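Gindora Tenants' Association
Minutes of the February general meeting

Meeting opened at 7:05 p.m. in the ground floor meeting room. Irja Salminen in the chair. Sign-in sheet attached to the paper copy. Apologies received from the second floor representative and from two households in the east wing.

1. Minutes of the last meeting

Accepted with one correction. Item 6 should read "storage lockers," not "mailboxes."

2. Laundry room

The dryer nearest the door is out of service again. Nokance has been out to look at it and says the drum bearing is worn. The part is on order. The chair asked whether the association should go on paying for repairs on a machine this old. Several members would like to see a price for a replacement first. The chair will ask Nokance for a written quote.

The sign-up sheet was discussed at length. Members complained that evening slots are taken by people who then do not show up. Agreed: a slot is open to anyone once fifteen minutes have passed. The new rule goes on the sheet starting with the next one posted. Slots still waiting for a name will be marked in green highlighter when the sheet goes up.

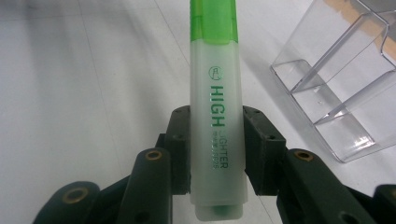

Green highlighter with cap on.

A request to extend laundry hours to 11 p.m. did not pass. Residents directly above the room spoke against it on account of the noise from the spin cycle. Hours stay as they are, 8 a.m. to 9 p.m.

3. Heating

The landlord's reply to our letter was read out. It says the boiler is working as it should and that cold apartments at the end of the line are a balancing problem. Stateck has been hired to balance the radiators and will need to get into all 58 apartments. Notices will go on doors ahead of time. Anyone who cannot be home should leave a key with the office or arrange for a neighbor to open up.

A member on the top floor asked if rent could be reduced for the weeks with poor heat. The chair said a claim like that has to come from each household in writing, with indoor temperatures noted by date. She will leave blank forms in the rack by the elevator.

4. Money

Balance in the account is $164 after the printing bill was paid. Dues for the year are still coming in. No action needed.

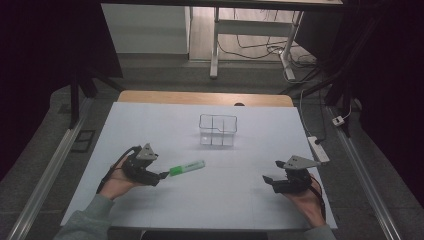 The question of moving the account to a bank without a monthly fee was put off until the next meeting. The chair will bring the fee schedule from the present bank so members can compare.

5. Bicycle storage

The rack by the back stairs is full and bikes are being chained to the railing, which blocks the way out. Tags will be tied to all bikes. Any bike with its tag still on after 2 months will be moved to the basement and held there until the owner asks for it. A motion to buy a second rack was tabled until there is more money.

6. Other business

The Ene Street gate does not latch in windy weather. Reported to the office twice. The chair will report it again in writing.

Recycling: cardboard must be flattened. The pickup crew has been leaving full boxes behind.

Someone left a gray umbrella in the room after the last meeting. It is at the office.

7. Next meeting

Same room, same time, next month. Items for the agenda should be in the association mailbox a week before.

Meeting closed at 8:40 p.m.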